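3.2 Surface wear and cleaning in shared workrooms

Figure 2. Gray tabletop against a plain white wall.

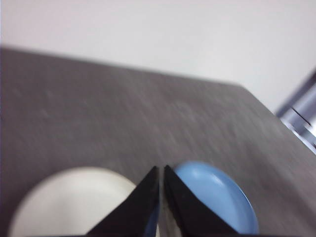

How long does a matte work surface keep its finish under daily wiping? In our sample the change became measurable after 8 months, and it came earlier on tables that were wiped with a dry cloth.

We followed 49 tables at two sites, Carholm and Kerkeck, from one July to the end of the next winter. Gloss was read at 3 points on each table, always before the morning cleaning. The tables at Carholm were cleaned with Zavix diluted in tap water. Kerkeck used plain water on weekdays and a dry cloth between bookings, a habit that staff there had kept from an older cleaning plan.

Gloss rose fastest along the front edge, where sleeves and forearms rest. The back third of each table changed very little. Sjögren reports the same pattern for library desks, although those desks were varnished and the readings were taken at a different angle, so the values cannot be compared directly.

We left out 20 readings taken on a morning when the meter had not been reset. Leaving them in raises the Kerkeck mean slightly -- the order of the two sites stays the same. Tables near windows were not treated separately, and sunlight may account for part of the spread at Carholm. Section 3.3 gives the results for chair arms.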